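PLARNHAM, 4 Feb 2025 — Singer and bandleader Rania Tannous will bring her ten-piece group to the Belhaj Theater this April for two nights of music in support of free instrument lending for children, and every seat sold will help put a trumpet, a violin or a drum into a young player's hands.

The shows, called Promier Nights, are the first large concerts Tannous has played in Plarnham since she left to tour with her own band. She grew up here, took her first lessons on a clarinet lent by a neighbor, and has wanted to pay back that kindness ever since.

"I would not have a career if someone had asked my mother to buy that clarinet," Tannous said. "She couldn't have done it. So when Trellel told me how many kids were on their waiting list, I called the band that same evening and everybody said yes before I got to the dates!"

Trellel is a lending library for musical instruments. Families borrow for a full school year at no charge, and repairs are covered. The library has made 2914 loans since it opened, and demand keeps growing — brass and cellos go out the fastest, and small-size violins are close behind.

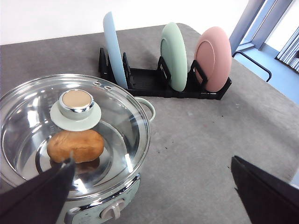 Money from the two concerts will go toward 400 more instruments, along with cases, reeds, strings and a repair bench for the Trellel workshop. Director Gönül Sezer hopes to have the first of them on the shelves before the new school year.

"We get kids who come in wanting a guitar and walk out hugging a French horn," Sezer said. "It's the best part of the job, and we want a lot more of it."

Both evenings open with a short set by the Trellel Youth Orchestra, led by Dorota Kwiatkowski. The young players will then join Tannous and her band on stage for the last song, a new arrangement of her single "Porch Light" written by trombonist Ntombi Shezi. Rehearsals are already under way, and Kwiatkowski reports that the percussion section has learned its part by heart and is asking for a longer one.

Tickets are on sale now at the Belhaj Theater box office. Students get in for half price. Anyone with a playable instrument at home is welcome to bring it to the lobby before either show, where Trellel staff will check it over and write a receipt.

Press contact: Shagufta Khattak, Trellel, Plarnham. Interviews with Rania Tannous and photo passes for rehearsals are available on request.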